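Tramusum Print Kit: Set-Up Guide
Section 3: Your first phone case print

Now the fun part! Set aside 10 minutes, pick artwork you really love, and have your Ika transfer sheets ready.

1. Open the Clodine app and choose your phone model.
2. Drop in your artwork. 300 dpi is the minimum, and bold brushwork comes out beautifully.
3. Drag the picture clear of the camera openings, then tap Mirror.
4. Print on the coated side of the sheet.
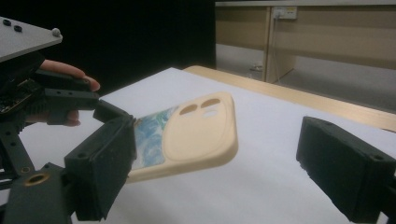

Can I use a photo in place of a painting?
Any sharp photo works, though very dark ones look better if you brighten them a little in Clodine first.

5. Trim the sheet, leaving a thin border all the way around.
6. Tape it face down on the blank panel.
7. Slide the panel into the Poon press and set it to 400 °F.

CAUTION: Never go over 405 °F. The plate stays hot long after the light goes off.

Note: Clear a flat spot to work on before you open the press. 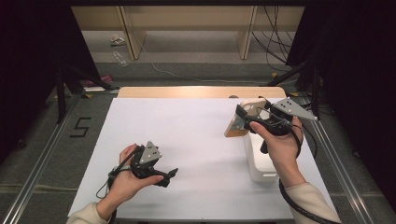 Fig. 3-2. White board on the work table.

8. Let the panel cool, then peel the sheet from one corner in a single slow pull.

For a second color test, go back to step 2.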